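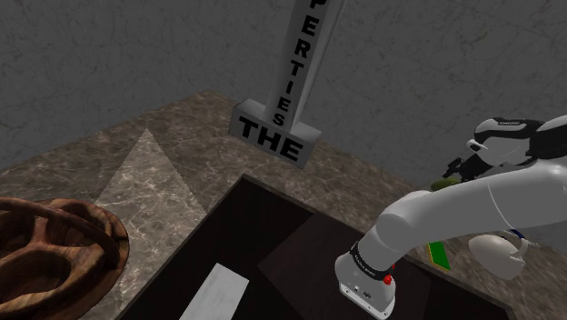

Figura 7.1. Simulación de una celda de trabajo: brazo robótico blanco sobre una caja abierta, en una encimera de mármol marrón.

Capítulo 7
El robot llega al turno de mañana

Cuando la empresa Ikach anunció en abril que iba a automatizar parte del embalaje en su almacén de Escobedo, lo primero que circuló entre la plantilla fue una simulación por ordenador. Se proyectó en el comedor, a la hora del café, y provocó más preguntas que cualquier circular: ¿quién carga la caja?, ¿quién decide que una pieza está mal puesta?, ¿qué pasa con mi puesto?

Son preguntas estupendas, y este capítulo está construido sobre ellas. La automatización suele estudiarse desde la máquina (grados de libertad, alcance, carga útil), y todo eso es apasionante y lo veremos en el capítulo 8. Pero un puesto de trabajo es también una suma de gestos, ritmos y conversaciones. Al entrar un brazo robótico, esa suma cambia entera, incluso en las tareas que el brazo no toca.

Fijémonos en algo tan modesto como una caja. Dentro de la de la figura 7.1 hay una placa blanca colocada en diagonal y, junto a la pared derecha, una tira verde y amarilla puesta de pie. Una persona con experiencia mete la mano y ajusta una pieza así casi sin mirar. Para el robot, cada orientación es un problema de percepción y de planificación: hay que localizar la pieza, elegir por dónde acercarse y evitar el borde. Programarlo obliga a poner en palabras lo que las manos ya sabían, ¡y ahí los operarios resultan ser los mejores profesores!

En Escobedo trabajaban 70 personas en embalaje. Ninguna tenía en su contrato la palabra «robot», y sin embargo al cabo de unos meses 2 de ellas pasaban la jornada enseñando posiciones de agarre y revisando las incidencias del día anterior. Otras siguieron embalando a mano los pedidos irregulares – los más entretenidos, según casi todas – y hubo quien pidió el traslado porque el nuevo ritmo le resultaba más solitario. Conviene no pasar por alto este último caso.

El almacén de Dirkolthorpe, de la misma empresa, siguió otro camino. Allí la celda se instaló antes de hablar con el turno, y el registro del primer trimestre recogió 1557 paradas, muchas por motivos que cualquier embalador habría anticipado: cajas mal plegadas, etiquetas que asomaban, piezas apoyadas unas sobre otras. Compararemos ambos casos en el apartado 7.3.

Términos que aparecerán en el capítulo: celda de trabajo, efector final, tarea residual, recualificación, parada de seguridad, carga cognitiva.

Antes de seguir leyendo, piense en un trabajo manual que conozca bien y anote todos los pasos necesarios para hacerlo. Guarde la lista: la retomaremos en el apartado 7.2, con las notas de observación del taller de Ilton.

7.1. Tareas, puestos y oficios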